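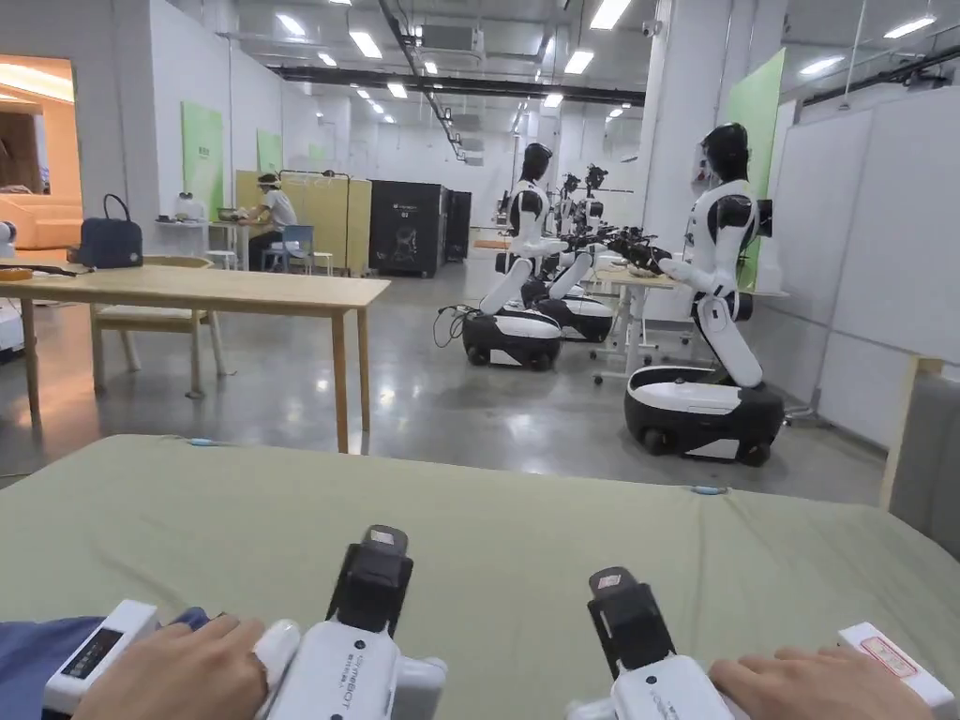

# Sábana bajera Medve – algodón percal, 200 hilos

Os presento la bajera que más recomiendo cuando alguien me escribe pidiendo "una que no se arrugue mucho y que no dé calor". La Medve la teje Rillard en percal, con un tacto fresco y un poquito seco al principio (¡a mí me encanta!), y con los lavados se va volviendo más blandita sin perder cuerpo. Yo llevo dos inviernos con la mía y solo la cambio cuando toca lavarla.

## Medidas y ajuste

La tenemos para camas individuales, de matrimonio y king. La goma da toda la vuelta y agarra colchones de hasta 30 cm. Si el vuestro es más alto, o lleva topper encima, mirad mejor la Plolness, que trae el faldón más largo.

También existe la versión plana, sin goma, que es la que usa mi madre de toda la vida. Para esa vendemos aparte las pinzas Lirkham, en juegos de 8.
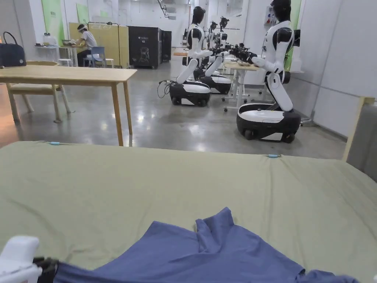
Lo digo porque me lo preguntáis muchísimo: las pinzas no marcan la tela si las quitáis antes de lavar. Yo me las he dejado puestas alguna vez por despiste y luego suenan en el tambor como una maraca – no lo hagáis.

## Colores

- Oliva
- Verde salvia
- Arena
- Blanco roto

El oliva es más oscuro de lo que parece en muchas pantallas, así que si dudáis pedidnos una muestra y os la mandamos en un sobre.

## Lavado

1. El primer lavado, sola y en agua fría.
2. Después, a 40 grados con colores parecidos. Centrifugado a 600 vueltas si odiáis planchar.
3. Secadora sí, en programa suave, y sacadla todavía un pelín húmeda.
4. Nada de lejía, tampoco en la blanca.

Suavizante yo no le echo, porque al percal le quita esa frescura tan rica, pero eso ya va a gustos.

## Envío y cambios

Sale del almacén en 2 días laborables. Si la abrís y el color no os convence, la cambiamos sin problema siempre que esté sin lavar y con su faja de cartón. En febrero repusimos todas las medidas menos la king en arena, que sigue agotada; dejad vuestro correo en la ficha y os aviso cuando entre.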